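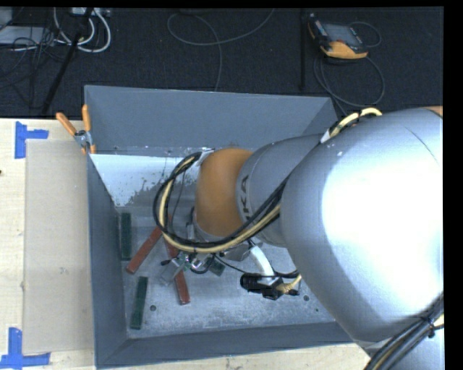

Subject: Re: [Gedodness] Deep metal bins on wooden benches

> We are swapping the plastic crates at Fivton for open metal bins
> and the plan is to stand them straight on the benches. The tops are
> plain wood, no covering. Has anyone on the list done this for more
> than a month or two? I'm mainly worried about marks on the wood and
> about small parts ending up in the corners where you can't get at
> them. The ones quoted are 600 mm on the long side. We could go
> shallower but would lose a fair bit of capacity.

We have had metal bins on wooden tops since May last year, so I can answer some of this.

Marks on the wood: yes, you will get them, nearly all from dragging. A full bin gets pulled towards the edge before it's lifted and the bottom rim cuts a line. We tried felt pads first and they came off within weeks. Thin rubber strip along the two long sides has lasted much better. Ours came from Pruneo, cut to length, and we stuck it down with contact adhesive after wiping the metal with meths. Leave it overnight under a weight.

If the tops are bare, oil them before the bins go on. We did ours afterwards and there are still paler rectangles where the bins had been.

Corners: depends on what you put in. Anything longer than 40 mm we get out without trouble. Washers and short screws do collect at the bottom, and with a deep bin you are reaching in past the elbow for them. We stopped tipping small stuff in loose and put it in open trays that sit on the bin floor. The trays lift out and the bin gets wiped at the same time.

On depth, I would keep the deep ones for bulky parts and buy a few shallow ones for the rest. We ordered nine deep and use six. The other three are under the stairs if anyone on the list wants them – collection only.

Two other things. Check the top edge when they arrive. Some of ours had a burr on the fold and needed a file. And if the floor is carpeted, as ours is, sweep the bench into a pan and not over the side. Swarf in carpet tiles is miserable to get out.

The Teixeira catalogue has the rubber strip too but only in full rolls, last time I looked.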